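The Laundry Is in the Bedroom Now, and She Likes It That Way
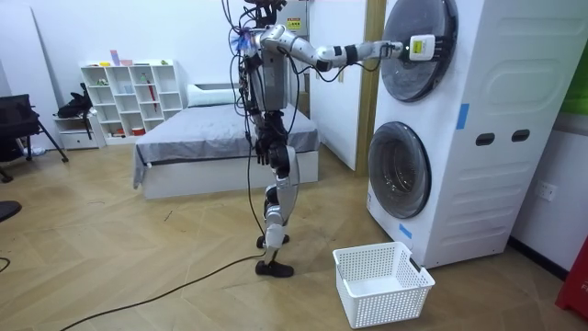
Words by the Savilero home desk
Filed under: Small Homes, Laundry
October issue

I had been in Fatemeh Arabzadeh's place for all of two minutes when she made me go and look at her washer and dryer. I hadn't even put my bag down. "Everybody wants to see the kitchen," she told me, already walking, "and the kitchen is boring. Come see the bedroom."

So I did. The washer-dryer is a tall white thing with rounded corners, two big round dark-glass doors one above the other, and it stands in the bedroom like a wardrobe that took a wrong turn. I laughed, and so did she. She has had a year to get used to people laughing.

Fatemeh writes about housekeeping for a small newsletter called Mivwood, which goes out to about 3000 readers, and she lives in Salem on the upper floor of an old house that was split into apartments a long time ago. When she moved in, there was a laundry hookup in the basement that four households shared. You carried your basket down two flights, found somebody else's towels sitting in the drum, and carried your basket back up.

"I was doing laundry at eleven at night," she said. "That was when I could be sure of getting a machine. And then I'd fall asleep and forget it, and I'd be the person whose towels were sitting in the drum! I was so ashamed. I got a note once. A very polite note, which is worse."

The bedroom backs onto the bathroom, so the plumbing was already right there behind the wall. Her landlord agreed to the work as long as she paid half of the labor. Her half came to 165 dollars (she pulled the receipt out of a drawer to show me, and I do love a person who keeps receipts), and she bought the stacked unit herself, secondhand, from a couple who were leaving town. The delivery was 300 dollars on top of that, on account of the stairs, and she is still a little sore about it.

"I called three places," she said. "They all went quiet when I told them about the landing."

I asked her the question I'd come with, the one readers keep sending us: isn't it awful, sleeping in the same room as a washing machine?

"You don't sleep while it's running," she said. "That's the whole trick. I start it when I get up. By the time I've had breakfast and answered my mother's messages, it's ready to move. I have not run it after eight in the evening since the first week. The first week I ran it at ten and it was like trying to sleep on a ferry."

She's funny about it, but she is also strict. Sheets go in on their own, never with anything else, because a fitted sheet will swallow a load of socks whole and you'll find them still balled up in the corner at the end. Towels get a shorter spin than you'd expect. Dark things she turns inside out as she takes them off at night, so there is no sorting and flipping to do in the morning. I have been trying this last one at home and I keep forgetting, but on the days I remember it's lovely.

Then we got onto doors. I hadn't planned to talk about doors, but Fatemeh has opinions.

"People shut them," she said. "They take the clothes out and they shut the door tight, and then they write to me and ask why it smells. Leave it open! Leave it open a hand's width. In a bedroom you notice right away if you've been lazy about it." She wipes the rubber seal on the washer after the last load of the day with an old T-shirt, going all the way around and into the fold, and she cleans the lint filter every single time. Every load, no exceptions. I confessed that I do mine when I think of it. She looked at me for quite a while.

The dark glass, by the way, she was unsure about at first. She'd grown up with a top loader and liked lifting the lid to check on things. Now she says she wouldn't go back, although dark glass does show every fingerprint, and she goes over it with a barely damp cloth and then a dry one. No spray. She tried a spray and it left streaks that she could only see when she was lying in bed, and of course she then saw them every night.

There's blue tape on the front edge next to the upper door, a vertical strip of it, and another little piece down near the bottom corner. I've got painter's tape all over my own apartment, so I felt right at home. Fatemeh swears by the stuff for anything temporary. She plans furniture with it, laying out the footprint on the floor and living with it for a few days before she moves anything heavy.

"I taped out this whole corner before I bought the machine," she said. "I walked around the tape for 5 days. I stubbed my toe on tape! On nothing! But I knew then that I needed to shift the bed over."

She did shift the bed, and that turned out to be the part of the project she'd least looked forward to and the part that helped the most. With the bed moved, she can empty the dryer straight onto it and fold right there, standing up, with a decent surface in front of her. The basket never leaves the room. She reckons the real time-waster in laundry was always the trip afterward, when the clean pile gets parked on a chair halfway to where it lives and then sits there until you've worn it all again.

"If it's on the bed I have to fold it," she said. "I can't go to sleep on it. Well. I have gone to sleep on it."

I asked what she'd tell someone who wants to copy her. Measure the stairs before you measure the room, she said, and measure the doorways, and then measure the machine with its doors swung open and yourself standing in front of it. Ask which way the doors open and whether that can be changed. Talk to the people below you. Hers is a retired man who told her the only thing that ever bothered him was the time she left a coin in a pocket – he listened to it go around for the entire cycle, and came up to ask how much she'd lost.

She'd also like everyone to know that stacking puts the upper controls and the upper door at a height that doesn't suit every person. She keeps a folding step from Ernov handy, and uses it for reaching to the back of the drum where a sock always hides. Her sister, who is a good bit taller, doesn't need it and is smug about that.

Before I left she gave me tea and a stack of back issues, and we finally did go and look at the kitchen. She was right, it's a perfectly nice kitchen and I have nothing to tell you about it. I did notice an empty spot under the counter where a washer would have fit, and I asked her why she hadn't put it there.

"Because then I'd have to cook in the laundry room," she said, and went off to check the lint filter.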